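Will a machine ever put the toys away?
By Kurniawati Purba
06/10/2018

My mother-in-law, who is 80 and has opinions, asked me over lunch last month when exactly the robots were coming to do her ironing. She had been promised them, she said, in a magazine she read as a young bride, and she had been patient for long enough. I told her I'd look into it, mostly so that I could have the last of the potatoes in peace, but the question followed me home and I've been chewing on it ever since.

I should say where I stand. I spent a good part of my working life on a packing floor, first with my own two hands and later looking after the people who did it better than I ever had, and now I keep a house that two grandchildren pull to pieces most afternoons. So I have no training in engineering, but I do know a fair bit about chores, and I've come to think that people who build clever machines and people who wipe down kitchen tables don't talk to each other nearly enough.

We do have machines for chores already, of course. I wouldn't part with my washing machine for anything. But look at what it asks of me! I gather the clothes, I turn the sleeves the right way out, I find the tissue in the pocket (or I don't, and then we all know about it), and afterwards I hang, fold and carry. The machine does the wet part in the middle, inside a sealed drum where nothing can surprise it. The picking up and the putting away are still mine, and if you ask me that's where the hours go.

My old colleague Sugeng Yeoh, who went on to run a small workshop called Plovik, sees it much the same way from the other side. He has had an automatic cutter for years and is very fond of it. What he can't get is something that will take a mixed tray of parts, some shiny, some black, some lying on their backs, and set each one where it belongs. He had a salesman in from a firm in July, a nice young man with a good suit, and the arm he brought worked beautifully until Sugeng turned one of the parts over.

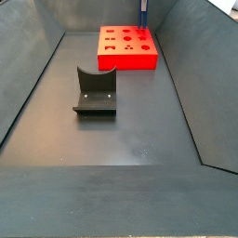 I think most of us misjudge what is difficult. We see a computer win at chess and suppose that a shape puzzle must be beneath it, when my granddaughter Mushi (it's a pet name, she'll outgrow it, I shan't) was dropping stars into star-shaped holes before she could say the word star. But watch a toddler at it properly some time. She pushes, it sticks, she gives it a bit of a twist, she leans on it, she tries the other way up, and all of it is done by feel while she's looking at the cat. There's an enormous amount of knowledge in that little wrist, and none of us could write it down. Asking a gripper with two stiff fingers to manage the same sort of thing, even with very few objects about and nobody's dinner depending on it, is asking rather a lot.

So I've stopped sniffing at the slow, plain work that goes on in laboratories, where the whole business is a block and a bracket and an awful lot of patience. It used to strike me as silly. Now it looks to me like the honest end of the trade, far more so than those films of a gleaming figure serving tea in a kitchen where no one has ever left a school bag on the floor.

My friend Ningsih Sinaga thinks I'm too soft on them. She cleaned offices for a long time and she reckons that by the time a machine can do a bathroom, somebody will have used it as a reason to pay the cleaner less. I can't tell her she's wrong. I would only say that I'd like the cleaner asked first, about which jobs hurt her back and which ones she'd be glad to see the end of, and I'd like her paid for the answer, too.

As for whether they can do our chores yet, my answer is no, or only the bits we've already tidied up for them. I expect that to change, a drawer at a time, and slower than the magazines say. I rang my mother-in-law to tell her so. She said in that case I could come over on my next free afternoon and bring my own hangers.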